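Arthur Community Kitchen: Winter Progress Report to the Gena Fund
23 Dec 2020

We're writing at the end of a very full stretch, and we have a lot of good news to share. When the grant was approved in April, the plan was to cook a hot evening meal for families in Arthur once a week. We now cook on two evenings, and the second one filled up almost as soon as we opened the list!

Meals and households

We are feeding 80 households, up from the 50 we named in our application. Everything goes out as takeout, packed at the side door and handed over in the parking lot, and families seem to like it that way. Last month we sent out 334 meals from the new evening alone. Soup is the runaway favorite, with the baked ziti close behind it. The lentil stew was less loved, so we have moved it to every other week and put more tomato in it.

The Kidness after-school group joined us in October. Their kids draw the menu cards that go in each bag, and we have started getting cards back with notes on them, mostly requests for more cornbread (we hear you).

Equipment

The first equipment payment covered the second-hand range from Denex and the fan hood over it. Delivery slipped by 8 days, and we lost one cooking evening to it. The range itself has been wonderful. Two big pots used to take up the whole stove, and now we can run the rice and the vegetables at the same time and be packed up by six.

We put what was left into small things — ladles, sheet pans, lids that fit, and long-handled metal utensils for the deep pots. It came to a small part of the budget and made a big difference to how fast the line moves. 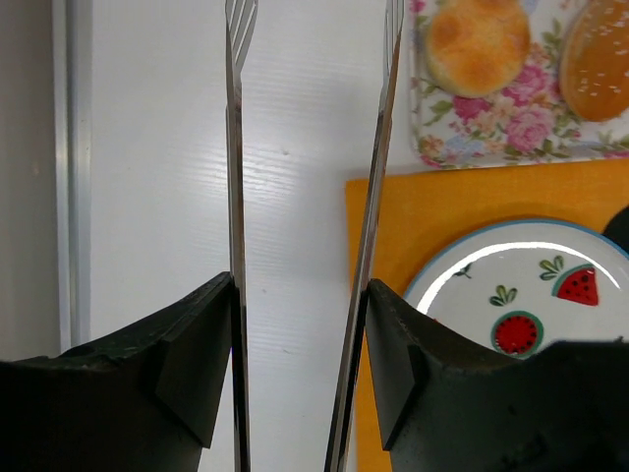 Comments on the cooking came in with the December pickup survey, and one parent wrote that the portions were finally big enough for a teenager, but that the bags should say which meals have dairy in them. Another asked for reheating directions that work in a microwave, as theirs only mention an oven. Both changes are being made now. The new labels will have a line for dairy, nuts and wheat, and the directions will cover oven and microwave.

Where we are behind

The cooking classes have not started. We had hoped to hold the first of them in the fall, with people in the room, and that was not possible. We have written up 7 of the planned recipes as printed sheets and put one in each bag so far. They are getting used, judging by the questions that come back to us about onions and oven times.

Cold storage is still tight. We are down to one working freezer, and on cooking days the stock has to be moved out to coolers. A repair quote is on its way and we will send it to you as soon as we have it.

Spending

We are a little under budget on food, thanks to a steady supply of squash and potatoes from two farms nearby. Containers cost more than we planned for. With your approval, we would like to move part of the unspent class money to containers and keep the rest for spring.

Next steps

Both evenings will run straight through the winter, with one week off at New Year's. We'd like to add a breakfast bag for school mornings — oats, fruit, a boiled egg — and will try it with a small number of Kidness families first. The next report will include the costs for that, along with the freezer repair.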